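Gisis Character Pages: text export

README, last changed 11 March 2025

What this is
A plain text export of the character pages from the Gisis fan wiki. Gisis is a squad shooter for PC, and the wiki keeps a profile for every playable character, plus shorter pages for people who only turn up in briefings, radio calls and loading screens. The export holds 489 pages. It was made so that people could search the profiles offline and compare what they say between game versions.

Files
characters.csv has one row per page. 
bios.txt has the full biography text, with a blank line between pages.
voice_lines.csv has the spoken lines that editors have typed up, linked to a character by page id.
changes.txt lists pages that were merged, renamed or split.

Columns in characters.csv
page_id: number given by the wiki, never reused
name: the callsign, as spelled in the game menus
full_name: may be empty
birthplace: as written in the profile, so it may be a town, a region or a ship
unit: Tirnham, Batley, Yu or none
role: attack, defence or support
first_seen: game version in which the character first appears
summary: the opening paragraph of the page, cut at 4000 characters

The unit names need a little care. Batley was called Batley Station in the early versions, and both names have been folded into one. Tirnham is a unit and also a map. If you search bios.txt for the word you will get both, so use the unit column instead. Yu is a unit only.

How the text was made
Pages were saved from the wiki in October and cleaned with a short script. Menus, image captions, video players and edit links were taken out. Tables of weapons and gadgets were dropped, as they go out of date with every patch and didn't survive the conversion well. Spelling was left as the editors wrote it, so you will find both "armour" and "armor", sometimes on the same page.

Four kinds of page were left out: user pages, talk pages, fan-made characters and joke entries. A few joke entries may still be in there under sensible titles. Please report them with the page_id.

Known problems
Some biographies mix what the game says with what players have guessed. The wiki marks guesses with a template, and the template was lost in the export. Treat anything about family, schooling or old injuries as unconfirmed unless a voice line backs it up.

Dates of birth disagree between the menu text and the printed art book. The export follows the menu text.

In version 5 the writers changed the backgrounds of several Yu characters. Pages edited before that version may still carry the old story. Check first_seen and then changes.txt before quoting from them.

Accented letters in voice_lines.csv are broken in some older rows. The same lines are usually fine in bios.txt where they are quoted.

Use
The text follows the wiki's own share-alike terms. Credit the Gisis wiki editors and link to the page you took the text from. Names, logos and artwork belong to the game's publisher and are not part of the export.

Corrections are best made on the wiki itself, where they will be picked up the next time the pages are saved. Faults in the script or the column layout can go on the issues page.

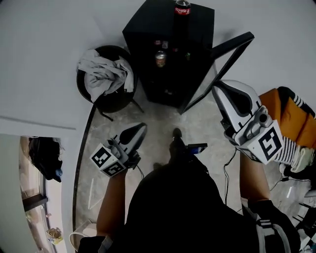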